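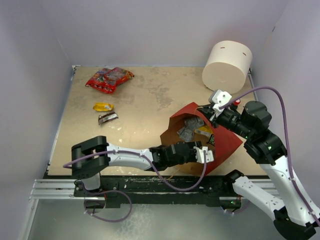

A red snack bag and two small wrapped candy bars on the tabletop, with a robotic arm at either side.

The Long Road to Union: How Floler Lost Its Council and Kept Its Courts

Mon 23 September
By Gudrun Hinrichs

For most of its recorded history the district of Floler governed itself. It had no king, no standing army and, until late in its life as a separate territory, no fixed capital. Authority rested with seven parishes, each of which sent two men to a council that met in the open air after the harvest. The council set the grazing dues, heard disputes over water and decided how many men would be sent to repair the sea wall.

Its neighbor to the south, the estate of Eichhorn, was organized along very different lines. Eichhorn belonged to a single family, whose stewards kept careful accounts and collected rent in coin. The two territories traded constantly. Floler sold cattle and reeds, and Eichhorn supplied timber, iron and grain. Marriages across the boundary were common enough that the parish priests kept a separate book for them.

The relationship changed with the great flood. The storm came in December and broke the sea wall in three places. According to the parish rolls, 592 households lost their homes or their livestock. The council did not have the money to rebuild, and in the spring it accepted a loan from Eichhorn on terms that later generations would come to regret. As security, Floler pledged the tolls on the Temwood road, the only dry route to the inland markets.

The loan was to be repaid within a generation. It was still outstanding 100 years later.

"The loan is usually described as a trap, and the letters do not support that," said Gerd Pfeiffer, a historian who has edited the surviving correspondence between the council and the stewards. "Both sides expected it to be repaid. What they failed to foresee was the second flood, and the cattle disease that followed it."

As the debt grew, the stewards asked for more control over how the tolls were spent. They first requested a seat on the council and were refused. They then asked that the council keep written minutes, which it had never done, and this was granted. The minutes, bound in 12-month volumes and stored in the church at Gokine, are now the principal source for the period. They record long arguments over ditches and only short ones over the constitution.
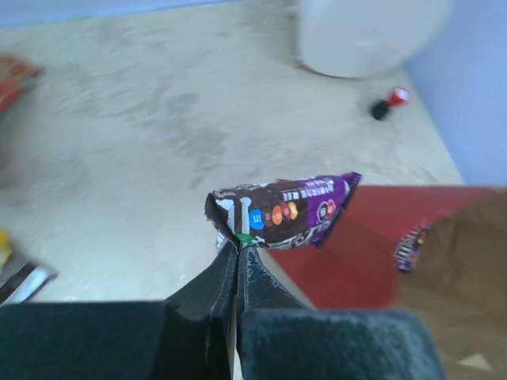
Gudrun Hinrichs
Contributing Editor, Regional History

By the time formal union was proposed, Floler was a poor territory with a proud legal tradition. A census taken in preparation for the talks listed 3,483 inhabitants, fewer than had lived there before the first flood. Many of the younger men had left to work on the Eichhorn timber lands, and several parishes struggled to find anyone willing to serve on the council at all.

The negotiations lasted two winters. Eichhorn wanted one set of laws for the whole territory. The parishes were prepared to give up the council, the tolls and the right to raise their own levy, but they would not give up the water courts. These were small panels of landholders who ruled on drainage, boundaries and the upkeep of the wall. Their judgments were made on the spot, often standing in the field concerned, and there was no appeal.

The stewards considered the courts backward. Their own engineers disagreed. One report, written for the family and never intended for the parishes, advised that the courts be left alone on the ground that the men who sat on them knew the land – and that the estate's surveyors did not. The final treaty follows that advice closely. The council was dissolved, the debt was canceled and the water courts were confirmed "for as long as the wall shall stand."

Historians have differed on how to read the settlement. Older accounts, many of them written by clergy who had lost their influence with the council, treat it as a surrender. Dörte Görtz, whose study of the water courts covers the two centuries after the union, takes another view. She argues that the council had long been controlled by a handful of cattle-owning families, and that the courts were the institution that ordinary landholders used and trusted. Her work draws on the judgments themselves, which were written on loose sheets and sorted only recently.

Adi Rondonuwu, who studies land law in low-lying regions, has questioned parts of that argument. He notes that tenants and laborers had no right to bring a case, and that women could do so only as widows. On his reading, the courts protected those who already held land, and the union left the position of everyone else much as it had been.

The courts continued to sit, with reduced powers, long after Eichhorn itself had been broken up and sold. Their last recorded judgment concerns a blocked culvert on the Temwood road. The panel found against the parish of Gokine and ordered it to clear the channel at its own expense before the first frost.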